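Ok quick one tonight, it's almost 11 and I have to be up early. But I said I'd write about the water thing so I'm writing about the water thing.

Short version. I stopped buying drinks. All of them. Soda, the iced teas from the gas station, the fancy lemonade at Priltari that costs more than my lunch. Since July. I added up the card statements one night when I couldn't sleep and it came to 257 dollars in 2 months, and that's only the ones I could identify. Two months! On flavored sugar water. I sat there feeling kind of sick.

So now I make stuff at home. Cold tea mostly, sometimes cucumber water, sometimes whatever fruit is going soft. I'm not a health person, don't start. I still eat chips for dinner if the day's been bad.

What I learned so far, no order:

Cheap tea bags are fine cold. Really. The 51 cent box from the discount shelf at Gerkon tastes the same as the nice tin my aunt sends, once it's been in the fridge overnight. Hot is a differnt story.

Overnight means overnight. I tried to rush it with boiling water and a pile of ice and got something brown and bitter. Drank it anyway.

Mint takes over. Two leaves. Not a handful. I did a handful and the whole fridge smelled like toothpaste, butter included.

Lemon goes in last or it gets that pithy taste — took me a few batches to work out which thing was doing it.
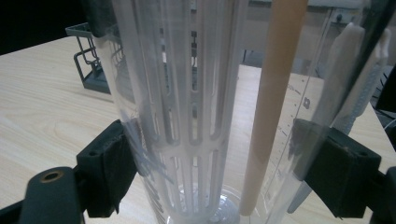
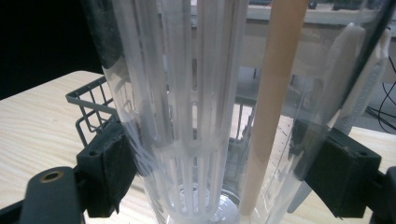
Clear plastic, with the slotted white insert inside.

Anyway. The hard part is the afternoon. Around 3 my brain wants the walk to the store more than the drink, I think. The getting up, the door, the cold case humming. So now I walk to the corner where the Vávra bakery used to be and back with nothing in my hands. Feels dumb. Helps though.

Slipped 7 times since I started. Most of those were road trips so I'm not counting them as hard. One was a grape soda at a wedding and I regret nothing.

Money's going in an envelope for the Sovum trip, gas and two nights at the campground. Not there yet but teh envelope is getting fat.

Next week probably the freezer, which is a disaster, there's a bag of peas in there older than my couch. If anyone has a good hibiscus ratio leave it in the comments, mine keeps coming out like cough syrup. Ok bed.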